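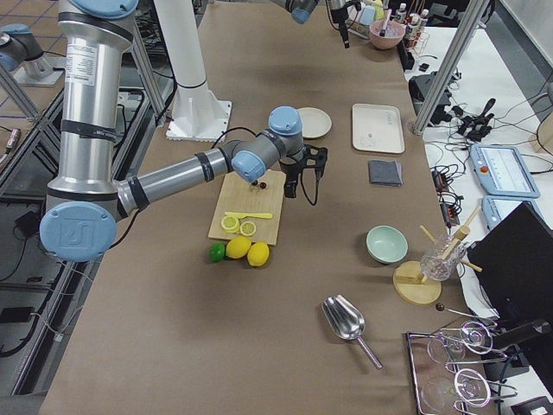
I'm going to say it: most home drinks go wrong before anyone opens a bottle. They go wrong at the cutting board. You've got friends in the kitchen, the ice is already out, and you're sawing at a lemon with whatever knife was clean while everyone politely pretends not to watch.

My neighbour Consuelo Arango has the opposite approach and I used to tease her for it. She lays down brown paper over the whole table, puts the board in the middle, lines up the citrus beside it, and sets out every scoop, tray and bowl before the doorbell goes. I called it the operating theatre. Then I had 17 people over last May and spent the first hour hunting for limes in the back of the fridge (there was one, and it was soft). I've since come around.

The paper is the part I'd fight for. It costs next to nothing, it soaks up the juice, and when you're done you roll the whole mess up and bin it. A nice tablecloth just makes people nervous! Mine has a cherry stain that's older than my car.

I also think the garnish deserves its own spot, and that spot is the board. A couple of slices, a couple of little red things for colour, done. You don't need a fancy caddy with six compartments.

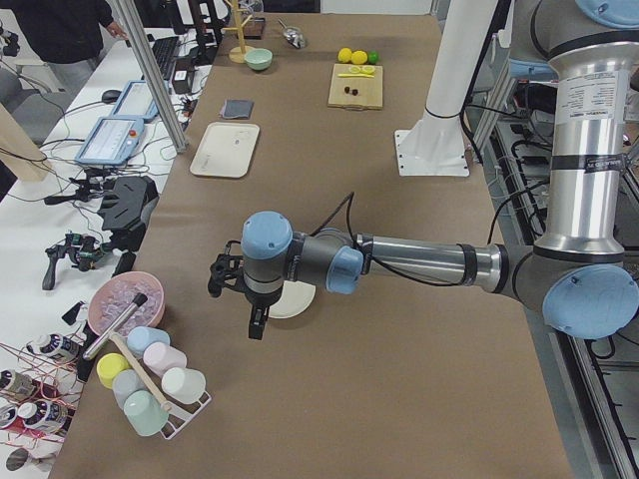 Ice is where Consuelo and I still disagree. She wants it in a proper lidded bucket, and I say a bowl is fine, any colour you like, so long as it's the last thing out of the freezer. People like seeing ice. They'll help themselves if it's sitting there looking at them, and a guest who helps themselves is a guest who isn't asking me where the ice is.

Same goes for plates and napkins, really. Put them where folks can reach. I know it looks a bit cluttered, and my brother-in-law Brayan says it feels like a yard sale, but he's also the one who opens every cupboard in my house looking for a spoon.

Anyway, I'm doing it again for my sister's birthday. Paper's bought, lemons are on the list, and Consuelo is bringing her bucket whether I like it or not.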